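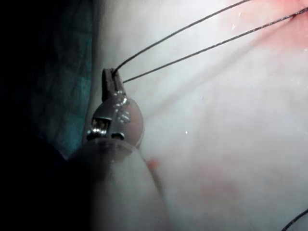
Before we start, I want it known that I was against watching it at my sister's. She has a very big telly and a very small attention span, and I'd waited nine years for that trailer. But my own internet had been off since the weekend, and the studio had said eight o'clock sharp, so at ten to eight I was on her settee in Colness with my coat still on and a bowl of crisps I wasn't allowed to put on the cushion.

The film was Toprak 2088. You'll have heard of the first one, even if you only know the poster with the upside-down lighthouse. The second was on, then off, then on with a different director, then off again when the money went, and somewhere in the middle of all that they came to our bit of coast for a fortnight in June and asked for people who could stand in cold water. I can stand in cold water! It might be the only thing I've ever put on a form without exaggerating.

So I was in it. I was a drowned citizen of Brostora, which is the city under the ice (long story, you'd have to see the first one). There were hundreds of us. They gave us each a number on a bit of card to pin inside our costumes so that wardrobe could get the right boots back, and mine was 559. I've still got the card. I've not got the boots, and I did ask.

I had told people. That was the trouble. I'd told my sister, obviously, and everyone at work, and the woman who does my feet, and a man on a train who hadn't asked. In my telling I'd gone from "in the crowd" to "quite near the front of the crowd" to "she sort of looks at me", she being the lead, who did sort of look at me, though she may have been looking for the tea van.

"Which one are you going to be?" said my niece, who is six and likes to have things clear.

"I'm a ghost," I said. "I'll be grey. I'll be on the left."

"Everyone's grey," said my sister, and it hadn't even started.
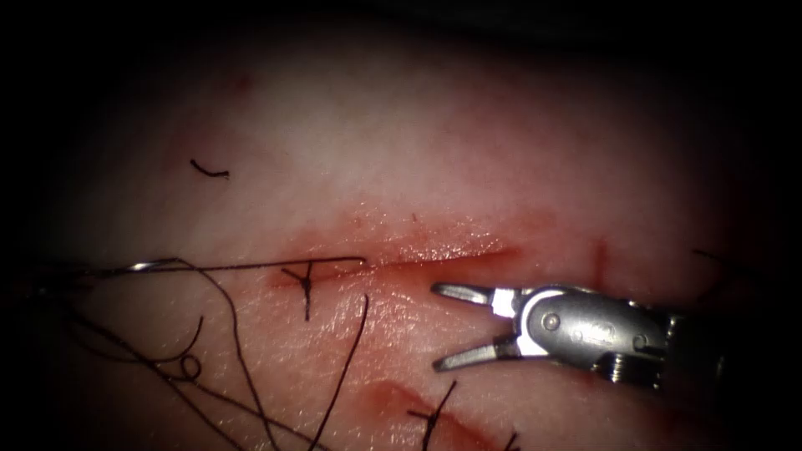 A long, narrow cut across the pink surface, with the instrument's jaws open on the right.

Eight o'clock came and we got a countdown, and after the countdown we got the logo for Kodov Pictures, which was new and went on for ages. Then black. Then one piano note, because they all have one piano note now. Then her voice, older, saying the line from the end of the first film but slower, and I'm not ashamed to say I went. Properly went. I had a crisp in my hand and I just held it.

The lighthouse came up out of the sea the right way round this time. My sister said "ooh" in spite of herself. There was a chase over some rooftops, and a horse, and a bit with a lift that I think will be very good on a proper screen, and then the music dropped out and there was the water. My water. I knew it straight away from the post sticking up, which they'd told us would be taken out with computers and which hadn't been.

"There!" I shouted. "Left! Look left!"

And it cut to a helmet.

We ran it back. My niece was in charge of the remote as she's the only one in that house who can work it, and she took it back and forward until the drowned of Brostora were jerking about like a puppet show. I got down on my knees in front of the telly. Grey face, grey face, grey hat. A big grey man I remembered because he'd brought his own soup. Next to him was a shoulder.

"That's me," I said.

"That's a shoulder," said my sister.

"It's my shoulder."

She came and knelt down too, and I'll give her credit, she had a good look at it. She looked at the shoulder on the screen and then at mine, and she pulled my coat down a bit to be fair to both sides. We were there a good while. The crisps had gone on the cushion by then and not a word was said about it.

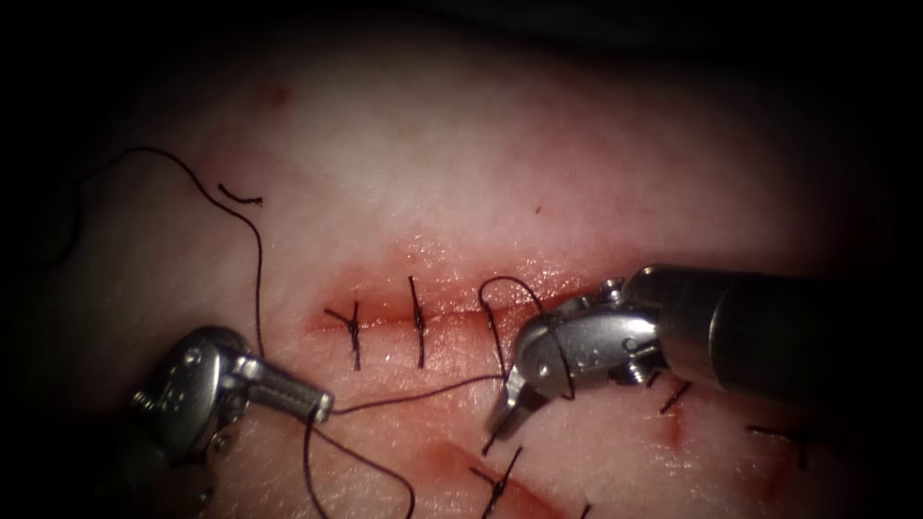 "You do hold that one higher," she said in the end. "You always have. Mum used to go on at you about it in photographs."

I did, and she did. I'd forgotten that. We used to get lined up against the back wall on the first day of term, and it would be "shoulder down, shoulder down" right up until the click, and it never once went down. There's a whole drawer of me like that somewhere – me getting taller with my shoulder up, and my sister next to me getting taller and looking at something else.

"Is it her?" said my niece. "Is Auntie in the film?"

"She is," said my sister, getting up with a hand on the sofa arm. "That bit of her is."

We watched it 4 more times from the beginning, with the sound up, and by the last one my niece was doing the piano note herself. Then it was bath and bed and I read her some of the book about the otter. When I came down my sister had found the forum where they go through these things picture by picture. It already had 237 comments, nearly all of them about the helmet. Wrong helmet, apparently. People were very upset. I scrolled all the way down looking for anything on the water and there was one person, right near the bottom, who'd written: does anyone else think they've left a post in?

I made an account so I could reply. It took me three goes to get a password it liked. I wrote that yes, it was a post, it was freezing, and that the shoulder to the right of the soup man was mine. Then I took out "soup man", as they wouldn't know, and put "large gentleman".

My sister brought the teas in and read it over my head.

"Put that you were near the front," she said.

More stories
The Last Reel at the Regal
Row G
My Brother's Stunt Double
An Usherette Abroad
Two for the Matinee
The Man Who Did the Thunder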